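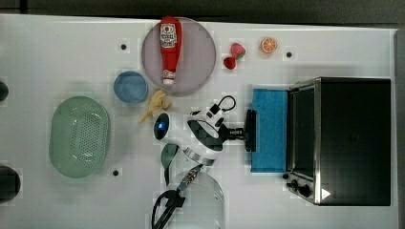

Ruppert House Residents' Association
Minutes of the December meeting

Held in the ground floor lounge, 7.00 pm. Chair: Divya Pillai.

Present: D. Pillai (Chair), the secretary, residents of flats 2, 5, 9, 11, 14, 17 and 20, and the site manager from Hernemberg Property Services (items 3 to 6 only).
Apologies: flats 4 and 16.

1. Minutes of the previous meeting

Agreed as a correct record, subject to one change. Under item 4, "boiler room door" should read "meter room door". The secretary will amend the filed copy.

2. Matters arising

2.1 Meter room door. The closer has been replaced and the door now latches. Closed.

2.2 Noticeboard key. Still missing. Hernemberg to fit a new lock barrel and issue two keys, one to the Chair and one to the secretary.

2.3 Cycle store. Tags were put on all bicycles in October. Six remain unclaimed. Agreed that owners be given until the end of January, after which the bicycles will be moved to the locked bay and offered to a repair charity. Flat 11 asked that the notice also go under doors, as the board cannot at present be opened. Agreed.

3. Communal heating and hot water

3.1 The site manager reported on the failure of the secondary circulation pump in November. Hot water to the upper two floors was below the set temperature for six days. The pump was repaired on the first visit but tripped again overnight, and the motor was found to have a damaged winding. A replacement unit was supplied by Plerkano and fitted the following week. The invoice, including both call-outs, came to £2,528.

3.2 Flat 17 asked why the standby pump did not take over. The site manager said that the changeover is controlled by a flow switch in the common return, and that the switch had stuck in the closed position. The controller therefore read normal flow and did not call for the second pump. The switch has been cleaned and tested. It is the original part and replacement is advised.

3.3 Flat 9 asked whether the switch had been checked at the annual service. The service sheet shows a tick against "controls, general" and no separate entry for the switch. Agreed that Hernemberg ask the service contractor to list the flow switch, the changeover relay and both pump isolators as separate lines, with the result written against each.

3.4 The temperature at the cylinder outlet is set at 60 degrees. Flat 20 reported that the kitchen tap takes a long time to run hot in the mornings. The site manager will check the balancing valve on that riser and take a return temperature before adjusting it. Residents were asked not to adjust the valves in the riser cupboards themselves. One had been found fully closed on the second floor.

3.5 Payment of the invoice from the reserve fund was proposed by flat 5, seconded by flat 14 and carried with no votes against. Flat 17 abstained pending sight of the call-out sheets. The site manager will send copies to the secretary.

4. Heat meter readings

4.1 The Diltik meters have been read remotely since September. Of the 23 flats, two returned no reading in November. One has a flat battery in the transmitter. The other has had a cupboard built across the meter, and the signal does not reach the receiver on the landing.

4.2 Estimated bills will be issued to both flats for the quarter and corrected when a reading is obtained. Flat 2 asked how the estimates are worked out. They use the same quarter of the previous year, adjusted by the change in total consumption for the building. Flat 2 asked for this to be stated on the bill. Hernemberg to take up with the billing office.

4.3 The standing charge is unchanged.

5. Lighting to stairs and rear path

5.1 The stair lights on the east side now stay on for 40 seconds after movement is detected. Flat 14 said that this is too short for anyone carrying shopping up to the third floor, and that the sensor on the half landing does not pick up a person until they have passed it. The site manager agreed to lengthen the delay to 90 seconds and turn the sensor head towards the lower flight. Results to be reported at the next meeting.

5.2 The bollard light nearest the bin store has failed again. Water was found in the gland at the base. Hernemberg to obtain a price for resealing all the bollards on that run at once, and a separate price for the failed one alone.

5.3 Flat 11 asked for a timer override to allow the rear path lights to be left on for deliveries. Not supported.

6. Roof and gutters

6.1 Gutters on the north side were cleared in November. The contractor noted a slipped slate above flat 20 and a split in the lead at the foot of the stack. Neither is letting in water at present. Photographs have been passed to the secretary.

6.2 Two quotations are to be obtained for both repairs, with access by tower and by rope priced separately. The Chair asked that the quotations state whether the price includes making good the mortar to the stack. The work is not to be ordered until the figures have been circulated.

The site manager left the meeting at 8.10 pm.

7. Accounts

7.1 The secretary tabled the summary to the end of November. Service charge income is in line with budget. Spending on repairs is above budget by the amount of the pump invoice, before the transfer from reserve agreed at 3.5.

7.2 One flat is two quarters behind. A second letter has been sent. No further action until the reply date has passed.

7.3 The insurance renewal falls due in February. The rebuilding valuation is four years old. Agreed that the secretary obtain a price for a desktop revaluation before renewal.

8. Use of the lounge

8.1 Bookings to be entered on the sheet by the door, with flat number and finishing time. The room is to be clear by 10.00 pm.

8.2 The kitchen extractor is noisy at the higher speed. To be added to Hernemberg's list as low priority.

9. Any other business

9.1 Flat 5 asked that the front door entry code be changed, as it has been the same for over a year. Agreed. The new code will be delivered by hand in sealed envelopes and will take effect in the first week of January.

9.2 Flat 9 reported a smell of drains in the rear lobby. The floor gully may have dried out. Flat 9 to pour water into it and tell the secretary if the smell returns.

Actions

Secretary: amend previous minutes (1); notice on bicycles, board and under doors (2.3); revaluation price (7.3); entry code envelopes (9.1).
Hernemberg: noticeboard lock (2.2); service sheet lines (3.3); riser valve to flat 20 (3.4); call-out sheets (3.5); wording on estimated bills (4.2); stair light delay and sensor (5.1); bollard prices (5.2); roof quotations (6.2); lounge extractor (8.2).
Flat 9: rear lobby gully (9.2).

Next meeting: February, 7.00 pm, ground floor lounge. Items for the agenda to the secretary two weeks beforehand.

The meeting closed at 8.45 pm.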